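티켓 #946
제목: 침실 온도조절기 밤마다 연결 끊김 / 난방 안 꺼짐
제품: Herow 무선 온도조절기 + 보일러 수신기
접수: 2021년 2월 18일
상태: 처리중 → 해결(관찰)

고객 문의 내용
새벽만 되면 침실 조절기가 "신호 없음" 뜨고 보일러는 그대로 계속 돎. 설정온도 낮춰도 반응 없음. 아침에 수신기 전원 껐다 켜면 돌아옴. 거실 쪽은 멀쩡. 빠른 확인 부탁드려요, 가스비 무섭습니다.
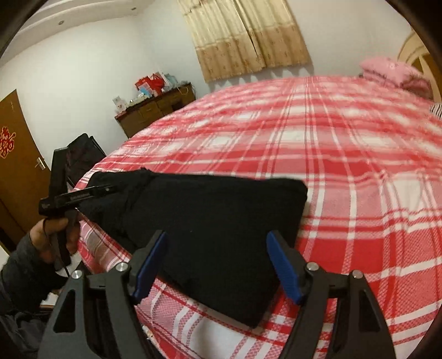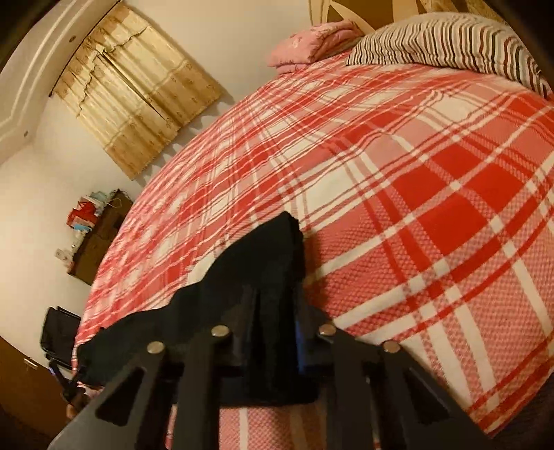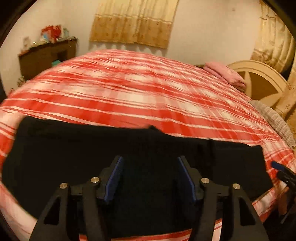
침실, 침대 쪽

1차 답변 (Szymon Stępień)
안녕하세요. 먼저 건전지부터 확인 부탁드립니다. 충전지 말고 알카라인 새걸로 2개. 충전지는 전압이 낮아서 표시는 만땅인데 송신만 죽는 경우가 많습니다. 그리고 조절기 메뉴 > 정보에서 펌웨어 버전, 신호 세기 숫자 알려주세요. 수신기는 어디 달려 있나요?

고객 회신
건전지 알카라인 맞고 어제 갈았음. 버전은 화면에 안 나와요, 메뉴에 정보가 없음. 신호는 막대 두 칸. 수신기는 다용도실 보일러 옆. 중간에 벽 있고 냉장고 있음.

2차 답변
메뉴에 정보 없으면 구버전입니다. 가운데 버튼 길게 → 화면 깜빡일때 위쪽 버튼. 거기 나오는 숫자 적어주시면 됩니다. 수신기 램프 색도요. 끊겼을 때 색이 중요합니다. 재부팅 전에 봐주세요.

고객 회신
봤음. 숫자는 4로 시작. 램프는 주황 점멸. 빨강 아님. 새벽에 일어나서 확인했습니다...

내부 메모
주황 점멸 = 페어링은 살아있는데 응답 시간초과. 조절기 불량 아닐 가능성. 작년 9월에 Nolcombe 단지에서 비슷한 건 있었음, 그때는 새로 단 공유기가 원인. Oisín Mac an tSaoi한테 채널 변경 절차 문의함. 교환 접수는 일단 보류.
추가: 통신 끊길때 수신기가 마지막 명령 유지하는 건 구버전 기본값. 그래서 난방이 안 꺼진 것. 안전모드 켜면 끊김 감지 후 자동 꺼짐으로 바뀜. 고객한테 꼭 안내할 것.

3차 답변
확인 감사합니다. 아래 순서대로 해주세요.
1. 수신기 전원 끄고 잠깐 대기
2. 페어링 버튼 누른 채로 전원 켜기, 초록 두 번 깜빡이면 손 떼기
3. 조절기에서 채널을 자동 → 수동, 지금과 다른 번호로
4. 설정 > 안전모드 "켜짐"
5. 거실 조절기도 다시 페어링 (채널 바꾸면 같이 풀립니다)
혹시 수신기 근처에 최근 새로 설치한 기기 있으면 알려주세요. 공유기, 무선 초인종, 이런 거요.

고객 회신
아 공유기 있어요. 지난달에 Hidayat 걸로 바꾸면서 다용도실 선반으로 옮김. 수신기 바로 위네요. 말씀하신 대로 다 했고 공유기는 현관쪽으로 뺐습니다. 3번에서 한번 실패했는데 다시 하니까 됨. 막대 네 칸 됐음.
근데 거실 조절기 시간이 초기화됐어요. 예약도 다 날라감.

4차 답변
네, 재페어링하면 시계랑 예약이 같이 초기화됩니다. 미리 말씀 못드려 죄송합니다. 예약은 다시 넣어주셔야 해요. 며칠 밤 지켜보시고 또 끊기면 이 티켓에 그대로 회신 주세요, 새로 접수 안하셔도 됩니다.

고객 회신
어젯밤은 안 끊김. 램프도 초록 그대로. 예약은 다시 넣었고요. 좀 더 볼게요.

내부 메모
관찰 상태로 전환. 재발 시 Atbridge 창고에서 신형 수신기 출고. 안내문에 예약 초기화 문구 추가 요청함, 답 기다리는 중.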